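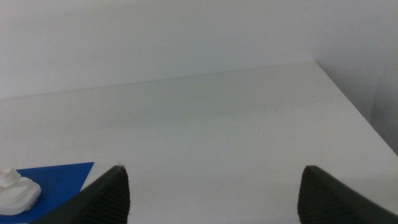 Plurnen makes and refinishes work tables for small shops, schools and craft rooms. We started in January, in the back half of the old Skenetti print shop, with 2 benches and a borrowed van. The van has gone back to its owner. The benches are still in use.

## What we do

Most of our orders are for plain white tabletops. People use them for cutting fabric, sorting parts, wrapping orders and grading papers. White shows dirt, and customers ask us about that a lot. It also shows a dropped pin or a stray thread, and that is why the sewing rooms keep ordering it.

We do three kinds of work:

- New tops, cut to fit a wall or a corner
- Refinishing of tops you already own
- Fitting on site, including odd corners where the walls aren't square

A matte finish is standard. We can do gloss, but it throws glare under ceiling lights and we'll ask you to look at a sample first.

## Our tables

The **Bumau** is our basic table. It comes in one depth and is cut to length. The **Hinrichs** has the same top on a heavier base, for rooms where people lean on the table all day. Legs for both can be swapped later without taking the top off.

The Hinrichs is $2,999 with fitting. If you pick it up yourself, it is $2,959. Please bring a second person and a blanket.

## Care

Wipe the top with a damp cloth and mild soap. Don't use scouring powder. Small specks and pinholes can turn up in any matte surface and don't affect use, but if one bothers you, send us a note and we'll touch it up at no charge in the first year. Put a mat down before using glue or a craft knife. Colored paper left wet on a white top can stain it.

## Visiting

The shop is open to visitors by appointment. Parking is behind the building, next to the loading door. Ring the bell twice, as the saw is loud.

Page last updated 21/03/2025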